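Replacing a Single-Pole Wall Switch

Sanne Smits
October 2018

The procedure covers a surface-style or flush single-pole switch controlling one light from one location. It does not cover three-way switches, dimmers, or aluminum wiring. Check local rules before starting, as some areas require a licensed electrician.

Tools: flat and Phillips screwdrivers, wire stripper, needle-nose pliers, non-contact voltage tester, utility knife.

Turn off the breaker for the circuit and tape it in the off position. Try the switch. A dead light is not proof that the box is dead, as a second circuit may pass through it. Test the voltage tester on a known live outlet, then use it at the switch, then go back to the live outlet and test it again.

Score the paint line around the plate with the utility knife. Paint that bridges the plate and the wall will tear the drywall paper when the plate comes off. Remove the plate screws and keep them. On screwless plates, look for a small notch on the lower edge and lever there with the flat screwdriver.
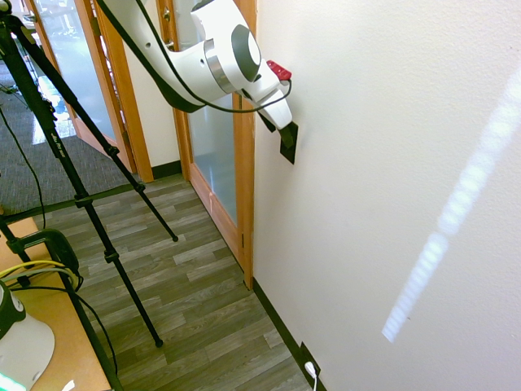 Vol. 2, p. 700

Dark plates in a matte finish show scratches readily. Put a layer of masking tape on the screwdriver tip before levering, and set the plate face up on a cloth.

Remove the two screws holding the switch to the box and pull it straight out by its metal ears. Test every conductor in the box again, including any bundle capped at the back. Photograph the wiring.

Loosen the terminal screws and free the wires. Where wires are pushed into the back of the switch, insert a small screwdriver in the release slot or cut them flush and strip new ends. Use the strip gauge molded into the new switch.

Bend each end into a hook and place it clockwise around the screw. Connect the ground to the green terminal first, then the two switched conductors to the brass terminals. On a plain single-pole switch these two are interchangeable. Tighten to the torque marked on the device - guesswork here is a common cause of heat at the terminal.

Fold the wires back in an accordion shape, ground at the rear. Fasten the switch, check it with a small level, and fit the plate. Restore power and test.

Questions: Skollside Home Repair Notes, attn. Riku Chiba | © 2018 Skollside | Back to top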